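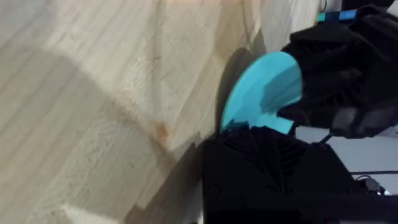

The owner of Brollon has been making tabletops and workbenches since 2000, most of them in pale softwood. The shop takes up two rooms behind a tile warehouse, and the kettle was already on when I got there at 10. We talked for most of the morning, mainly about wood that people expect to stay clean.

"They come in and run a hand over it and say it's so light," she said. "Then they ask if it stays that way. It doesn't. Pine goes yellow, then it goes a kind of honey color. If you leave a fruit bowl in one place for a summer, you get a circle."

She doesn't treat that as a fault. Her own kitchen table, built in her second year of business, has several circles and a burn from a roasting pan. She has sanded it once. Her husband wants it sanded again and she keeps putting it off.

Most of what Brollon sells is glued up from narrow strips. Customers sometimes ask for a single wide board, and she tries to talk them out of it.

"A wide board moves. You put it near a radiator in January and it cups, and then your coffee cup rocks. With strips you can turn the grain around, so one pulls one way and the next pulls the other. It isn't perfect, but it stays flatter."

The strips come from Vundby, a small mill she has bought from for most of the shop's life. For a while she used a cheaper supplier. The boards arrived with too much moisture in them and she ended up replacing four tops at her own cost. She went back to Vundby and paid the higher price.

I asked about knots. Some makers cut them out. She leaves the small, tight ones where they are and fills anything loose.

"I had a man send back a desk over one knot. It was the size of a dime. I sold it the same week to a woman who picked it for the knot. So I stopped guessing what people want. I send a photo before I oil it and they can say yes or no."

The oil is a hard wax finish from Grecu, two coats, with a light sanding between them. She tried a water-based lacquer for a few years and found it harder to repair. A scratch in lacquer means stripping the whole top. A scratch in oil can be rubbed out in the evening and left overnight.

Her advice on daily care is short. Wipe it with a damp cloth, then a dry one. Don't use the green side of the sponge. Put something under hot pans and under plant pots, even the ones with saucers. Oil it again when water stops beading, and do the whole surface, not only the worn patch.

"People do the patch," she said. "Then they call me and say there's a dark patch."

The basic top now costs $207 unfinished in the smallest size. She raised the price last year after holding it for a long time and lost one regular account, a café fitter called Fokwood. They came back in the spring with a smaller order - 2 counters and a shelf.

She is working on a narrow bench for hallways and hasn't settled on the legs. The first pair looked too heavy and the second pair wobbled. A third was in clamps by the window when I left, and she told me not to lean on it.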